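The Evaluation Period

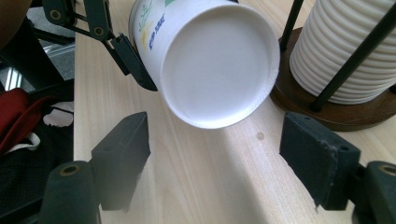
The agreement provided for an evaluation period of 60 days. On the 18th day, Chrysanthi Liapis submitted her first interim report to the Office of Procurement, and on the same afternoon the Office returned it with a request that she remove the word "lonely."

The product under review was the Skullano Paired Handling Kit, supplied under the standard terms by the firm of Dudow. It consisted of two hand-held grippers, a carrying case and a subscription. An operator was to hold one gripper in each hand and perform ordinary tasks at an ordinary table, and the subscription would in due course teach a machine to do the same. The Buenaventura Residence had been selected as an evaluation site on account of its tables.

Mrs. Liapis had been employed at the Residence for many years and had cleared its dining room on most evenings of them. She was instructed to pick up paper cups, turn them, pass them from one gripper to the other and set them down. She was to do so at her normal pace.

"My normal pace is with my hands," she told Mr. Economou, the representative from Dudow.

Mr. Economou wrote this down. He was a courteous young man who had driven over from Pestine with 63 sleeves of cups, and he had been told to record all operator remarks.

The passage to which the Office objected read as follows:

"The grip is firm and does not crush the cup. The trigger is stiff for a person of my age. When the cup goes from the left to the right there is a moment when both hands have it, and I find I wait there. I have handed cups to people in this room for a long time. It is lonely to hand one to myself."

Keisha Strickland, who administered the evaluation, considered the passage at her desk for some time. The form allowed for comments under Comfort, Reliability and Ease of Cleaning. She tried it under each of them. She then walked down to the dining room, where Mrs. Liapis was at work.

"The Office would accept 'repetitive,'" said Miss Strickland.

"It is not repetitive. Every cup falls differently."

"May I try?"

Mrs. Liapis gave her the right gripper and kept the left. The terms of use were clear that both units were to be held by a single operator, and Miss Strickland had initialed that page herself. She opened the fingers wide and held them low over the table. Mrs. Liapis brought a cup across on its side.

"Now you wait," said Mrs. Liapis. "Then you close. Not yet – now."

They passed cups until the supper bell. Mr. Economou, who was required to report any departure from procedure, sharpened a pencil.

The second interim report was filed on schedule. It rated the kit satisfactory in 3 categories and recommended that the trigger spring be softened. Under Ease of Cleaning, in Miss Strickland's handwriting, it stated that the equipment was better suited to two persons, and that a second chair had been requested.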